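How I Clear Out a Junk Bin in One Evening

I have moved four times in nine years, and every single time there was a bin I taped shut and carried to the next place without opening it. You probably have one too. Mine had lived in the hall closet since we came to Clavdale, and last November I finally dragged it into the living room and dealt with it. It took one evening, start to finish, and I've used the same method on six more bins since then (my sister's garage alone had three!).

What you need

A timer, a trash bag, two cardboard boxes, a marker, masking tape and an old sheet. I use my phone for the timer but then I end up reading messages, so a kitchen timer is better if you've got one. Skip the fancy organizers for now. I bought a set of stacking trays from Hitby before I'd sorted anything and they turned out to be too shallow for everything I kept.

Step 1: Spread the sheet and set the timer

Put the sheet on the floor, not the bed. If you put it on the bed you'll be shoving everything back into the bin at 11 p.m. because you want to go to sleep, ask me how I know. Set the timer for 30 minutes. You're going to do one round, take a break, and do another round.

Step 2: Take things out one at a time

I used to tip the whole bin over. It's fun for a second and then you're sitting in a heap with no idea where to start. Now I pull out one thing, decide, and put it down. Decide fast! Trash goes in the bag, things to give away go in one box, things that live in another room go in the other box, and keepers go on the sheet.

Household stuff and toys always end up mixed together in these bins, at least in my house. Don't try to separate them while you're pulling. Keep or don't keep is the only question in this round.

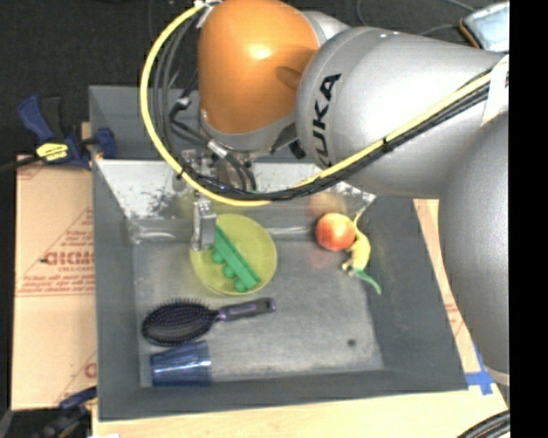
SORTING THE KEEPERS

Step 3: Make small piles

Once the bin is empty, look at what's on the sheet. I make piles by where I would go looking for the thing, which is different from what kind of thing it is. Batteries and flashlights go together for me. Tape goes with wrapping paper. My husband would put tape with the tools, so we now own 2 rolls and everybody's happy.

If a pile has only one item in it, that item gets walked to wherever it belongs before you do anything else. Get up and do it. I know, your knees. Mine too.

Step 4: The toy question

If there are kids in the house, wait until they're asleep for the first pass and then let them have a say in the second. My friend Farzad Kordestani tried doing the whole thing with his twins helping and he came out of it with more toys than he started with, thanks to a trade with the neighbors that I still don't fully understand.

For anything you're unsure of, use a maybe bag. Write the month on it, tie it up, put it somewhere high. If no one has asked for a thing in there by the time the seasons change, it goes.

Step 5: Wipe the bin and line it

Warm water and a drop of dish soap will do. Dry it really well, corners too. I line mine with a piece of leftover shelf paper cut a little long so it curls up the sides - crumbs and loose glitter collect on that and you can just lift it out.

Step 6: Put back less than you think

Heavy and flat things go on the bottom. Small things go in zip bags or old food tubs with the lid on. Leave the top few inches free. A full bin is a bin where you can't find anything without emptying it, and then you're right back at Step 1.

Label it on the short side, the one that faces you on the shelf. I write the label on masking tape so I can change it. "Misc" doesn't count as a label.

Step 7: Get the giveaway box out of the house

Put it in the car that same night. Ours goes to the thrift store on Brosel, next to the bakery, and they take drop-offs until 6 p.m. Call yours first about toys, some places won't take them if pieces are missing.

A reader, Gaurav Pal, wrote to ask what to do with mystery cables and chargers. I plug each one into whatever I own that might fit, and if it fits I tape a tag on it right there. The rest go to electronics recycling. I gave up eleven of them last time and haven't missed one yet.

Next up I'm doing the drawer under the oven, wish me luck.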